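### 3.2 Collecting placement examples in simulation

The part of the pipeline we enjoyed building most is the one that gathers examples. Every episode in the Braveseo set is generated in Tomar, our rendering and physics layer, and each one ends with a single piece of produce in a container. We recorded 1,867 episodes over the course of the project. Of these, 641 use a bowl as the target, and 281 of the bowl episodes use the pear.

We are very fond of the pear. A sphere looks much the same however it lands, but a pear has a wide end, a narrow end and a stem, so its resting pose can be read from a single view. Its skin marks help too — a model that learns to follow them gets a strong cue for rotation about the long axis. The glossy bowl makes the job harder in a useful way. Highlights shift with the viewpoint, and early versions of our detector happily latched onto them as if they were part of the fruit. 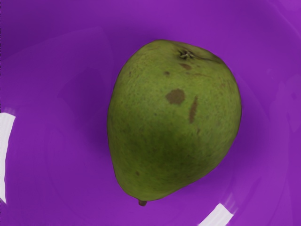
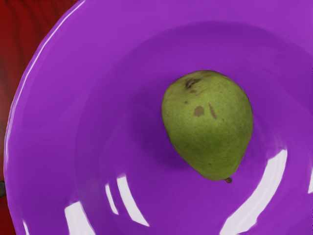

**Figure 4.** Rendered views of the green pear lying in the purple bowl, from the Braveseo set.

For each stored view we save the color render, a depth map, an object mask and the full pose of the fruit in the bowl's coordinates. All four come straight from the simulator, so there is no hand labeling at this stage, and the masks are exact even where the shadow next to the fruit is dark. We found this a real pleasure to work with after the Sedov data, where mask edges had to be redrawn by hand.

Views are drawn at several heights and offsets. Close views carry fine skin texture and little else; wider ones bring in the rim and the table, and the policy needs both. In a first round we trained on close views only, and the learned placement head did well on orientation but drifted badly on position. Mixing in wider views fixed most of that drift, and we were thrilled to see it hold up on containers left out of training.

We set aside 400 episodes for testing before any training began. The split is by episode, never by view, so two renders of the same resting pose cannot land on opposite sides of it. The Destberg baseline in Section 4 uses the same split.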